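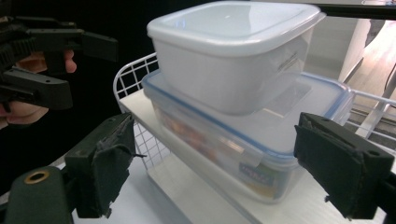 3/14/19
By Theresia Imhof

Print this article | E-mail this article

The door to the Furnau robotics club is propped open with a chair and you hear it before you see it. Somebody wants the tape. Somebody else wants everyone to stop talking. Gertraud Steiner, who started the club and still runs it, waves me in with a screwdriver and goes right back to the screw she was working on.

"Two minutes," she says. It's more like ten.

The club is getting ready for the Trevum, the regional student contest, in April. This year's task is putting a kitchen in order. Boxes, lids, shelves, the boring stuff. Steiner likes it that way.

"Last year it was throwing balls. Very pretty, everybody claps. Then you go home and your robot can throw a ball. Great. A box on a shelf is harder. Kids don't believe me the first week. Second week they believe me."

Before a robot arm gets anywhere near a shelf, the students do the job themselves, with grippers they hold in their hands. Two fingers each, a camera on the tool, one for the left hand and one for the right. Every try gets recorded and the recordings go into the program that will drive the arm. The club has 171 good ones so far. The goal is 1,000 by contest day, and I ask if that's realistic.

"No," says Steiner. Then she laughs. "Put down that we are working hard."

What makes a recording good? She has rules. Slow hands. No going back to fix something with your real fingers. If you drop it you drop it, and you start over. "They all want to cheat with the thumb. I did too, when I tried it."

Food boxes are the current headache. A box with a lid sitting on top of a bigger clear one, for instance – the club does stacks like that over and over, on a white wire rack. Grab the top one too low and you're pushing on the bottom one. Grab it too high and you've got the lid and nothing else. The clear plastic is its own problem, Steiner says, becuase the camera looks right through it at whatever is inside.

"You and me, we see a box. The computer sees the food. Or it sees a reflection of the other box and thinks, aha, there is something here. There is nothing there! So we need more tries, different light, different stacks. Open the blinds, close the blinds. It's dull work. I tell them so at the start."

Some leave when they hear that. The club had bigger numbers in the fall, now it's 15 regulars. She doesn't seem upset. The ones who stay argue about everything, she says, and she'd take an argument over a nod any day.

Today's argument is about the clips. The bigger box has clips that snap down, and one side of the room wants the robot to open and close them at the contest for extra points. The other side wants to lift, place, done. I ask Steiner which side she's on.

"I'm on the side of whoever practices it. Last week they talked for an hour about clips and made four recordings. Four."

Money is the usual story. The first set of grippers was printed at school and the fingers kept snapping. Trummer, the machine shop on the edge of town, gave the club 2,000 dollars last spring, and most of that went for motors. The pads on the fingers get chewed up fast and are replaced when somebody remembers. A team from Pemer has the same arm and the two clubs trade parts, and insults, by mail.

"They are ahead of us," Steiner says. "They have a better room. Also a better coffee machine, I have seen it."

Did she ever build robots herself, before the club? A little, she says. She was a drafting teacher for most of her working life and learned the programming side from students, some of whom she had to bribe with pretzels. She still doesn't like writing code. She reads it fine, she says, and she can tell when someone copied it.

There's a shout from across the room, the tape has been found. Steiner looks at the clock and then at me, and I understand the interveiw is over. One last thing, I say – what happens after April?

"Then we take the boxes home and wash them," she says. "And we start with cups."

The club meets Thursdays after the last bell, in the old drafting room. New students can just walk in.

Print this article | E-mail this article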